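Section 4. Preparing the table and sorting the stems

Read this section completely before you open the first box. The work is simple, but flowers which are sorted in a wrong way will cost you time in Section 5, when the arrangements are made.

4.1 What you need

One white table, or two tables pushed together so that the tops are at the same height
One plastic tray for each color group
A soft brush and a dry cotton cloth
Wire cutter (for the supervisor only, see 4.4)
The stem list from the Prorkulham delivery

We use a white table top for all sorting. On a dark top the green leaves are difficult to find, and small sprigs get swept to the floor together with the dust.

4.2 Setting up the table

1. Wipe the table top with the dry cloth. Do not use spray cleaner, the fabric petals take the smell and keep it.
2. If you use two table tops, press them together until the seam is closed. A thin stem can slip into an open seam and bend.
3. Put the tray at the left side of the table. Left-handed persons can put it at the right.
4. Keep the middle of the table free. This is the place for laying out.
5. Take the box from the shelf and check the label against the stem list. A full Viltthorpe box holds 157 stems. If the number on the label is different, stop and tell Lev Fedoruk before you take anything out.

Note: The boxes are light but wide. Carry one box at a time.

4.3 Laying out the flowers

1. Take out the roses first. Lay them down one by one, with space between, so that no bloom is touching another bloom. The direction is not important at this step.
2. Take out the hydrangeas and other blue flowers. Hold them by the stem, never by the head. The blue flowers go to the tray.
3. Loose leaf sprigs stay on the table, away from the blooms. Do not throw them away, even the very small ones. They are used in 5.3 for filling the gaps.
4. Look at each rose from the top. The petals should be tight and the color should be even. If a petal is folded, open it with your finger, slowly, from the inside to the outside.
5. Check the leaves under the bloom. They should spread to both sides of the stem. If they are pressed flat from the box, bend them out a little.
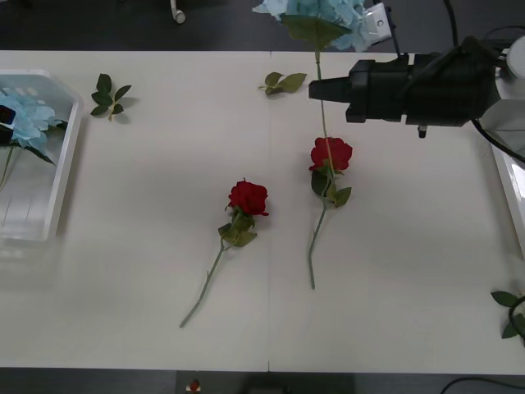

Prorkulham Display Services -- Artificial Flowers and Table Decoration Team

Red roses, a blue flower in the tray and leaf sprigs lying separately: with only a few pieces on the table it is easy to learn the order. New colleagues should practice with a few pieces before they start with a full box.

4.4 Stems

A small curve in the stem is normal and should be left as it is. It looks more natural in the vase. Only a sharp bend must be corrected.

1. Hold the stem on both sides of the bend, with your thumbs close together.
2. Press slowly until it is straight. Do not press back and forth -- the wire inside can break after the second or third time.
3. If the wire is coming out of the green cover, put the stem aside for the supervisor. Write the shelf number on the repair card.

Caution: A broken wire end is sharp. Do not pull it out with the fingers.

4.5 Dust

Flowers which come back from rental have dust between the petals. Brush them from the center to the outside, over the cloth and not over the tray. Do not wash the roses. The red color can run, and in October we lost one full box of the Strickland type in this way.

4.6 When you are finished

1. Count the stems by color and write the numbers on the stem list.
2. Put the roses back in the box with the heads all at one end. Put paper between the layers.
3. Collect the leaf sprigs in a paper bag and write on it "leaves, loose".
4. Look at the floor around the table legs. Leaves are often found there.
5. Bring the signed list to the Gevutov shelf, row 66.

The arrangements are explained in Section 5.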